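Carnska Residents' Association
Minutes of the meeting held on Jan 23, 2024

Present: Leszek Kalinowski (chair), Bogdan Zawadzka (minutes), 12 members.

1. Minutes of the last meeting
Agreed and signed.

2. Washroom supplies
The Rimuvetti order runs out in September. Liquid soap dispensers on the ground floor have leaked again. Bogdan Zawadzka has a price from Basance for replacement pumps.

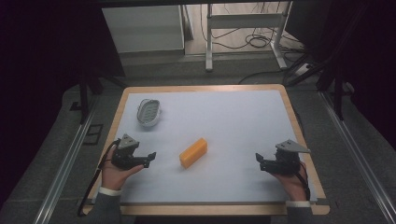 Members discussed going back to solid soap in the ground floor washroom. Objections were raised about residue on the basins. An oval, translucent dish with a ridged grey insert, as on the table near the orange-yellow block, was thought suitable if fixed beside each tap. Agreed to try this in room 7 before ordering more.

3. Tables
Two quotations received for the meeting room, one from Piątek. Delivery is charged separately in both.

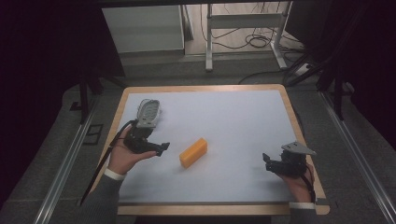

The Piątek quotation covers dark tops only. L. Kalinowski asked for a second price with a pale top and a light wooden rim, to match the existing table. Decision held over.

4. Heating, room 101
Valve still sticking. Engineer to be called again.

5. Any other business
Key register to be returned to the office by Friday.

The meeting closed after item 5.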